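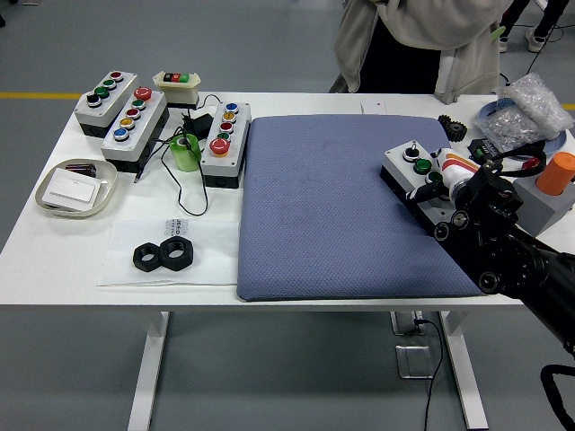
*Push-button control boxes, including one with a red mushroom-head button.*

## Push-button colors and labels: status at Ilinar and Kusier

12 May 2026

The survey of hand-operated control devices at the Ilinar and Kusier plants is complete. It covered 17 production lines and recorded 3,497 push buttons, selector switches and pilot lights. Of these, 1,455 need a new label, a new color insert or both. The remaining devices can stay as they are until their panel is next opened for other work.

Most of the differences come from the age of the equipment. Machines bought as complete units carry the builder's colors, and panels modified in-house carry whatever was in stock at the time. Black is used for reset on the older Kusier presses and for stop on the conveyors next to them. An operator who moves between the two areas has to read the legend every time, and on many panels the legend is worn or missing.

The following rules apply to all new panels and to any panel reworked after this issue:

- **Red:** emergency stop, and normal stop where the risk assessment calls for a colored button. Red is not used for start.
- **Green:** start. Green is not used for stop or reset.
- **Yellow:** response to an abnormal condition, such as restarting an interrupted automatic cycle.
- **Blue:** reset and other actions the operator is required to take.
- **Black, white, gray:** general functions, including jog. The function must be given on the label.

Color alone does not identify a function. Each device needs a legend plate next to it, with text that matches the electrical drawing word for word. "Conv. fwd" on the plate and "Infeed run" on the drawing counts as a fault and should be reported as one.

Emergency stop devices are covered by a separate instruction and must not be changed under this program. This includes the actuator, the background and the contact block. If an emergency stop is damaged or hard to reach, open a safety work order and leave the relabeling job for that panel on hold.

### Labels

Harasym engraved plates are the standard part. The adhesive strips used up to now lose their edges after repeated contact with coolant and should be taken off when found. Plates are ordered through Feditz under the panel number. Enter the text exactly as it appears on the drawing, with no more than two lines per plate. Plates for pendant stations are narrower and have their own form, listed under Accessories.

### Order of work

Ilinar packaging comes first, then the Kusier presses. Panels are changed during planned stops only. The person doing the work isolates the panel, replaces the inserts and plates, tests each function with the line supervisor present and signs the sheet inside the door. Replaced inserts go back to stores – do not leave them in the panel.

Line supervisors should brief every shift before a changed panel goes back into use. A marked-up print of the old and new layout stays at the panel for two weeks.

The last Kusier panels are planned for November. Drawing corrections found along the way go to the electrical office on the usual red-line form, one form per drawing sheet.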